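Print this page | E-mail this story

The Ferry Ledger
by Jarmila Paulík

The ferry to Brurnness made two crossings a day until the end of October, and after that it made none. Alois Leitner had sold the tickets for most of his life. He kept the names of the passengers in a ledger, though the company had stopped asking for it.

On the last afternoon a woman came to the window with one suitcase and a birdcage under a cloth.

"One way," she said.

"Name?"

"Mikkelsen."

He wrote it down. There had been a Mikkelsen before, a boy with a bad cough, going over to Soltow with his father. Alois turned back the pages until he found him. The father had come home on the evening boat. The boy was not written down again.

"Did you have a brother?" he asked.

She looked at the ledger. It was upside down to her, but she could read it.

"He stayed with our aunt," she said. "He liked it there. He keeps bees now."

Alois nodded. He had wondered about that boy on and off for years, mostly in winter.

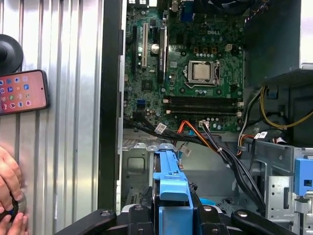
SHORT FICTION

"What do I owe you?" she asked.

The fare was 270. He tore off the ticket and told her the machine was closed for the season. She put the money on the counter anyway and picked up the cage. Something moved under the cloth.

When the boat had gone, he swept the office and locked the cash drawer. The company wanted the key sent to Prallum by mail. He put it in an envelope and wrote the address. The ledger he wrapped in his coat, and he carried it up the hill while it was still light enough to see the road.

Contact us | Copyright August 2024, all rights reserved | Back to top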